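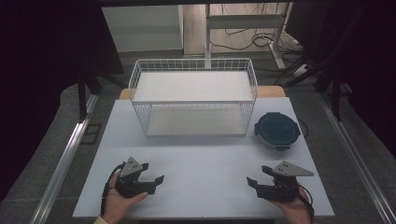

A two-tiered wire rack and a lidded container on a white table.

Granwood draws its water from a single spring line above the terraces, and by November the line carries too little to reach the lower fields. The village has 174 households. Most grow maize and beans on slopes that shed rain quickly, so a short wet season leaves little in the soil.

The Jenitis project pays for storage. Its plan covers 21 covered cisterns, each fed by a lined channel with a settling basin at the inlet. Two are already in use on the upper road – both small, both sited where carts can reach them. The rest follow the contour down towards Varnevo, where the ground is clay and digging is slow.

Households supply labour and the project supplies cement, pipe and fittings. Silt is the main technical problem. Basins must be emptied after every heavy storm, and a blocked inlet sends the flow over the bank and into the field below.

Water is released in the early morning, from 5 a.m., when losses to evaporation are lowest. Plots furthest from the outlet are served first. Drinking water stays on the old spring pipe, which the project does not alter.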